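How Wood Gets Its Grain
From the Brurndale Science Pages for Young Readers

A tree grows outward. Each year it adds a new layer under the bark. Wood made in spring is pale. Wood made in late summer is darker. One pale layer and one dark layer make one growth ring.

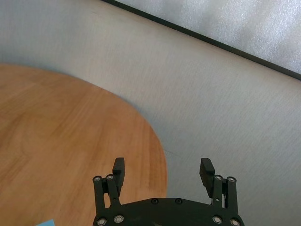
Rings and Lines

Cut straight across a trunk and the rings look like circles. Cut along the trunk and the same rings look like long lines or streaks. These are called grain. By December, most trees in cold places have stopped adding wood until spring.

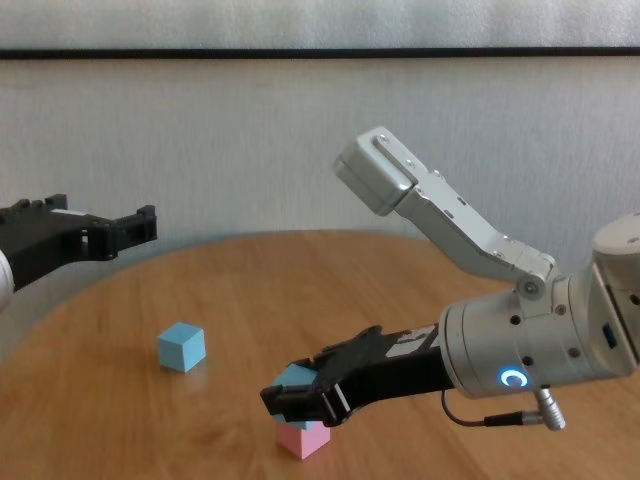

Grain on a tabletop with a curved edge.

Wood splits most easily along the grain. It also swells when the air is damp, mostly across the grain and very little along it.
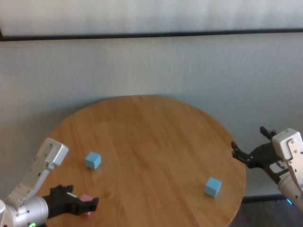
Density is the mass packed into a given space. Oak has a density of around 800 kilograms per cubic meter. Balsa is much lighter. Picture two blocks of equal size, like the blue cubes on the round table. If one were oak and the other balsa, the oak block would weigh more.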